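**Oiling a butcher-block top – mineral oil or hardwax?**

**clarnendale_kit** wrote:

So I finally caved and ordered the butcher-block top from Bratine (the 75 inch one, $207 with the coupon) and now I'm going around in circles on finish. It's going in the kitchen next to the stove, and we chop stuff right on it – yes, I know, boards exist. My dad always used plain mineral oil. The guy at the counter swore by hardwax. Who's right?

**sawdustmoth** wrote:

Mineral oil, all day long. Cheap, food safe, and if you scorch it you sand that spot and wipe more on. I do mine every month, takes ten minutes plus leaving it overnight.

**pinchpenny855** wrote:

Every month is the problem though! I did that for two years and got so sick of it. The top drank everything I gave it and still looked thirsty by the weekend. Switched to hardwax last November, two thin coats, haven't touched it since.
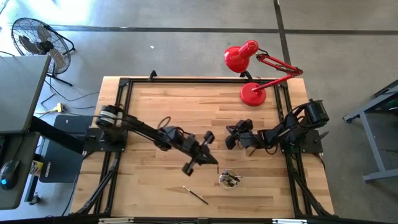
Couple of things if you go that way. Sand to 142... kidding, there's no such grit, stop at 150. Go any finer and the wax just sits on top. And do the underside too, same number of coats, or the thing will cup on you. I skipped it on my first one and you could roll a marble down the middle.

**sawdustmoth** wrote:

Okay but what happens when you get a knife mark in that hardwax? You can't chop on it and pretend it's fine.

**pinchpenny855** wrote:

You rub a little more in. Same as yours!

**cui_and_co** wrote:

I'm with moth for anything you cut on directly. For a desk or a shop bench, hardwax, sure. Also check what Bratine put on it at the factory. Mine came from their Fanport store with some kind of oil already on, and the hardwax stayed tacky for days until I scraped it all off.

**clarnendale_kit** wrote:

Oh no. The label says "pre-treated" and nothing else. Guess I'm calling them in the morning. Leaning mineral oil for the stove side at least – can I do half and half or is that nuts?

**sawdustmoth** wrote:

Nuts. Pick one. (Pick mine.)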